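Care of Stone Countertops
Household Information Sheet 46
Duverbridge Home Services Office
Revised Monday, June 7, 2021

Marble, limestone and travertine are calcium-based stones and react with acids. Lemon juice, vinegar, wine and tomato sauce will leave a dull mark, known as an etch, within minutes. A sealer slows staining but does not prevent etching.

Daily cleaning

Wipe the surface with a soft cloth, warm water and a few drops of neutral dish soap. Rinse with clean water and dry with a second cloth. Do not use vinegar, bathroom cleaners, scouring powder or steel wool. Residents in the Nyberg and Fladby districts, where tap water is hard, should dry the area around the faucet after each use.

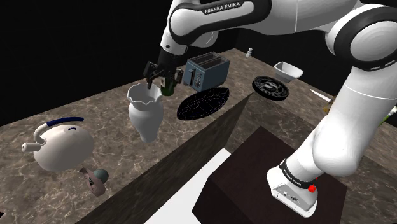

Marble countertop. Illustration: Nimau Image Library

Oil stains

Mix baking soda and water to the thickness of peanut butter. Spread the paste over the stain, cover it with plastic wrap and tape down the edges. Leave it in place for 24 hours, then remove the wrap and let the paste dry fully before lifting it with a plastic scraper. Older stains may need a second treatment. Test the paste first in a spot that is normally out of sight.

Checking the sealer

Place a spoonful of water on the stone and wait 7 minutes. If the stone darkens under the water, the surface should be resealed. Allow it to dry overnight before applying any product, and follow the waiting time on the label. The office recommends that this check be made every April.

Repairs

Light etching on a honed finish can often be reduced with a marble polishing powder. Deep etches, cracks and open seams should be referred to a stone contractor. Tenants must obtain written approval from the property owner before any grinding or refinishing is carried out.

See also: Sheet 91, Grout and Tile.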